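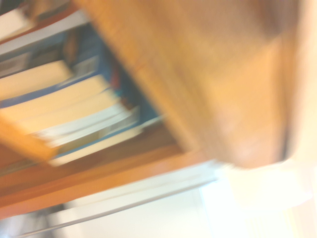

木书架，架上有浅色的书和蓝色封面的书。

学生园地 > 短篇小说 > 机器人社
10月　文：Shiuli Selvanayagam

借书的手

学校的机器人社在Ekström楼的地下一层。楼里的暖气每年十月开始工作，但是地下一层的暖气总是比别的楼层晚一个星期，所以我们在那里做事的时候都穿着外套。

我是那年秋天加入的。我报名的时候，社长问我会什么，我说我会写一点程序，也会整理东西。她低头写了几个字，然后说：“整理东西很好，我们没有人会。”

社长姓罗，大家叫她罗罗。另外还有一个男生，叫阿培，他负责机械的部分。我们的机械臂叫Cilik。这个名字是以前的学生取的，在他们的语言里是“小”的意思。Cilik其实不小，它伸直的时候比我的手臂长很多。

我们要参加的比赛叫Rimura，在Beten市举行。题目写在一张纸上，贴在门的后面：请让机器人从书架上取下一本指定的书，交给一个坐着的人。时间是20秒。书不可以掉在地上，书架不可以倒。

我第一次读这个题目，觉得它很简单。我每天都从书架上取书，从来没有想过这件事分几步。

罗罗让我写出来。她说：“你取一本书，把你的手做的事一件一件写下来。”

我站在书架前面取了一个下午的书。我发现我的食指先放在书的上边，把它往外拉一点，然后拇指和中指才从两边过去。如果书很紧，我会先推旁边的书。如果书很厚，我的手腕会转。我写了两页，写到后来，我忘记了平时是怎么取书的，手变得很笨，有一本词典差一点打到我的脚。

“很好，”罗罗看完说，“Cilik也是这样笨的。”

Cilik没有食指，它只有一个夹子。阿培在夹子的一边加了一个薄薄的钩，用来代替我的食指。那个钩他做了很多次。第一次太厚，进不去书和书中间。第二次太薄，一拉就弯了。他把失败的钩都放在一个饼干盒里，盒子上写着“还可以用”。我问他什么时候用，他说以后。

我的工作是看照片。Cilik的手腕上有一个小相机，它每次伸向书架，都会留下一串照片。我晚上在宿舍里打开它们，给每一张写一行字：书在哪里，木板在哪里，夹子离书还有多远。开始的时候我写得很认真，句子很完整，例如“一本蓝色的书站在架子的里面”。阿培看了以后说，不用写“站”，写“蓝书，里侧”就可以。

可是我喜欢写“站”。我学中文的时候，老师告诉我，书可以放着，可以躺着，也可以站着。在我的母语里，书没有这么多姿势。

看多了照片，我开始用Cilik的位置想事情。它看见的书架常常是斜的，木头很大，很近，像一堵橙色的墙。它没有见过整个房间。它不知道墙上有比赛的题目，也不知道阿培中午吃面的时候总是坐在它的后面。有一天我把这些话说给罗罗听，她想了一会儿，问我：“那它看见过你吗？”

我说没有。我找过。

比赛前最后一个星期二，Cilik出了问题。它走到书的前面，手腕就开始发抖，然后停下来，像一个人忘记了自己要说什么。我们试了一个晚上。阿培把手腕打开，检查里面的齿轮，它有18个齿，他用手电筒一个一个地看，没有坏的。罗罗检查电线。我检查我写的字。

快到十点的时候，管楼的人来敲门，说要关灯了。罗罗请他再给我们半个小时。他站在门口看了一会儿Cilik，问它在做什么。

“它在取书。”罗罗说。

“哪一本？”

我们三个人都看书架。过了几秒钟，阿培说：“14号。”

14号是一本蓝色的书，是从旧图书室搬来的。我那天晚上第一次把它拿下来看它的里面。以前我只看它的书脊。它是一本讲养蜜蜂的书，最后一次借出的日期印得很淡，我看不清楚年份。书里夹着一张折过的纸，纸上是一个人用铅笔写的购物单：糖、白布、钉子。

管楼的人说：“现在蜜蜂不好养。”他说完就走了，没有关灯。

我拿着那张纸，忽然想到一件事。我问阿培，这本书是什么时候搬来的。他说是上个月。上个月以前，我们练习用的14号是另外一本，也是蓝色的，比这一本薄。我打开我的记录，从最前面找起。我在每一张照片旁边写“蓝书，里侧”，一直这样写，换了书以后也这样写。Cilik按照薄书的宽度打开夹子，走到厚书的前面，当然进不去。它在两个数字之间来回，所以手腕发抖。

我说：“是我的错。”

罗罗说：“你写的是对的，它是蓝书，也在里侧。”

“但是它们站得不一样，”我说，“薄的那一本是靠着旁边的书的。这一本自己站着。”

这句话我说得很慢，因为我怕说错“靠着”。罗罗没有听出来我怕，她已经坐下来打字了。她在表格里加了一栏，叫作“姿势”。阿培从饼干盒里找出第三个钩，比现在用的宽一点，装了上去。装的时候他很高兴，他说：“你看，以后就是今天。”

那个晚上我们改了记录里3个地方，又让Cilik从头开始。手腕不发抖了。它把书拉出来一点，夹住，转身，停在空中等人来接。程序里坐着接书的人是一把椅子，我们平时在椅子上放一个纸箱。罗罗把纸箱拿走，叫我坐下。

我坐下以后才发现，从那个位置看，Cilik是很高的。它的夹子朝我过来，不快，书在夹子里轻轻地晃。我伸出两只手。我应该等它停稳再接，规则是这样写的，可是我早了一点，书和我的手碰在一起，我听见夹子打开的声音。

“几秒？”阿培问。

罗罗忘记按表了。

我们又做了很多次，这次有人按表。有时候在20秒以内，有时候不在。阿培说到了Beten以后灯光不一样，桌子也不一样，一切都要重新来，所以现在的数字不用太相信。罗罗还是把它们都写下来了。

收拾房间的时候，我把铅笔写的那张纸放回书里，放在原来的那一页。然后我想，多一张纸，书会不会厚一点？我又把它拿出来，问罗罗怎么办。

“你量一下。”她说。

我用阿培的卡尺量了，有纸和没有纸，数字是一样的。我还是在“姿势”那一栏的后面写了一句：书里有一张纸，请不要拿走。

回宿舍以后我打开最后一串照片。前面都是书架，木头，书。最后一张里有一件深绿色的外套和两只手，左手的袖子上有一点粉笔灰。我看了一会儿，给它写了一行字：

“人，坐着，等书。”

阿培第二天看到了，他没有叫我改。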